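Lab visit report: data collection for handling transparent objects at Kanagaratnam, Estby

Updated 9 Apr 2024
14 shares | 6 comments

The Kanagaratnam lab takes up the ground floor of a former packaging plant in Estby. I had asked to see the work on transparent objects after reading the group's short note on it, which gives a method and one table of results and leaves out most of the practical detail. The visit lasted a morning and covered the manipulation cell, the labeling room and a presentation of results. These notes follow that order, with the parts on the building and the parking left out.

The problem

Depth sensors do badly on glass and clear plastic. Projected light passes through the wall, bends, and returns from whatever is behind the object, so the depth image shows a hole or a dent where the cup should be. The usual workarounds are to spray the object, to put markers on it, or to fill in missing depth with a model trained on rendered images. The group considers the first two useless outside a lab and had tried the third. Their rendered data worked on plain tabletops and fell apart on anything with a strong pattern.

The current method drops depth for the clear objects altogether. A policy is trained by imitation on color images from a fixed view and a wrist view, together with the arm's joint positions. Operators demonstrate the task, the demonstrations are recorded, and the network learns to predict short sequences of arm motion. None of this is new by itself. What the group claims as its result is a finding on backgrounds: demonstrations recorded over busy printed surfaces transfer to plain surfaces, while the reverse does not hold.

The cell

Each work surface is a slotted aluminum table with a single arm bolted to it. Printed mats are laid over the aluminum and changed between blocks of recording. The mats are reproductions of paintings, picked for dense brushwork with strong local contrast and no repeating pattern. A repeating pattern lets the network learn the repeat, and the group lost a month of work to a checkered cloth that way. Paintings are also cheap to have printed at table size.

The task set on the day was cup handling, with two or more clear vessels on the mat and small wooden cubes as opaque objects. The cubes have a use in the analysis. They are easy to see in every view, so a failure on a cube points to the controller or the calibration, and a failure on a cup alone points to perception.

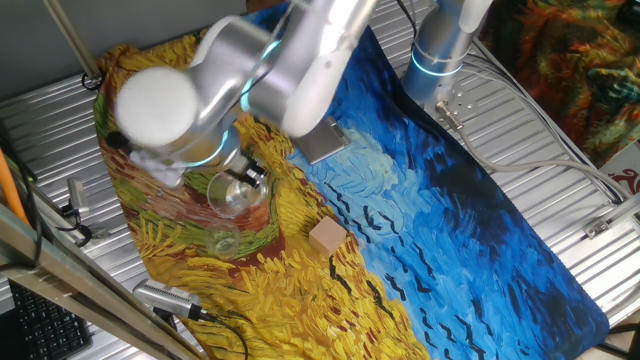
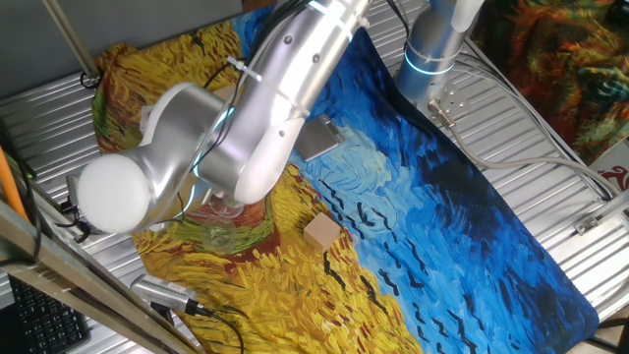
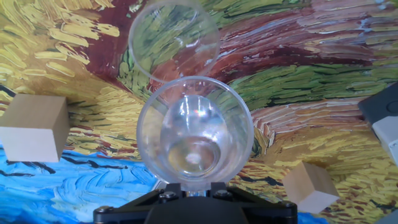 Cup handling over the wheat field mat, from the fixed view and at close range from the wrist.

Recording procedure

An episode starts from a rough placement card that tells the operator which region of the mat each object goes in. Exact positions are left to the operator. The group tried a measured grid at first and found that the policy learned the grid.

The operator then performs the task once. Failed grasps are kept if the operator recovers within the same episode and discarded otherwise. I asked how recovery was defined and was told that the object must be upright and the original goal must still be reachable. This is a judgment call, and two operators could label the same episode differently. The group has not measured agreement between operators and agreed that it should.

The full set as of the visit is 2,642 episodes. Of these, 300 are held out for testing and are never used in tuning. A further 253 were recorded on bare aluminum, with no mat, as the plain condition. Recording is managed with Emex, an in-house scheduler that assigns mats and object sets so that no single mat dominates a training batch. Emex also writes the log that the labeling room works from.

Timing matters more than I expected. The views must be aligned closely enough that a moving gripper appears in the same position in both. Drift between the streams shows up as a policy that closes its fingers late. The group checks alignment at the start of each session and rejects a session if the check fails at the end.

Labeling

Labeling is light compared with segmentation work. Each episode gets a task outcome, a start and end time, and a flag for contact between clear objects. Contact is the hard one. When one clear vessel is close to another, their rims overlap in the image and it can be difficult to say from one view whether they touch. Labelers go through both views before setting the flag, and a third value, "undecided," is allowed. I consider this a sound choice. Forcing a yes or no would put noise into exactly the cases the project is about.

Results presented

The comparison uses two policies of the same size and the same training length. One is trained on plain surface episodes, the other on an equal number drawn from the mat episodes. Each is then run on the physical arm under both conditions.

On plain surfaces the two policies perform about the same. On mats, the plain policy fails in most attempts, and the typical failure is a grasp that closes beside the cup. The mat policy loses only a little when moved to a mat it has not seen. The group ran roughly 113 physical trials for this comparison, which is thin once split across conditions. The direction of the effect is clear from the figures shown. The size of it is not, and no confidence intervals were given.

A second test removed the wrist view. Performance on cubes hardly changed. Performance on cups dropped sharply on the mats. The group's reading is that the distortion of the pattern through the glass is itself the useful signal, and that it is only resolved at close range. This is plausible – a rim seen against strong strokes breaks them visibly – but the test does not separate that effect from the simple benefit of a closer camera. A wrist view on plain surfaces without the fixed view would help, and is planned.

Open points

Lighting was constant throughout. Highlights on glass depend heavily on where the lamps are, and a policy may be relying on them. The group intends to repeat the recordings with moved lamps in May.

The mats are flat prints. Clutter with real height, such as folded cloth or cables, has not been tested as a background.

All results come from one type of arm. The partner site at Grondatetti has the same table but a different gripper, and a transfer test there is listed as the next milestone.

Vessels containing liquid are out of scope for now.

I have asked for the per-condition trial counts and for the placement cards. The cards would be enough to set up a small version of the plain and patterned comparison on our own table, with one printed mat and the cups we already have.

14 shares | 6 comments
Share this report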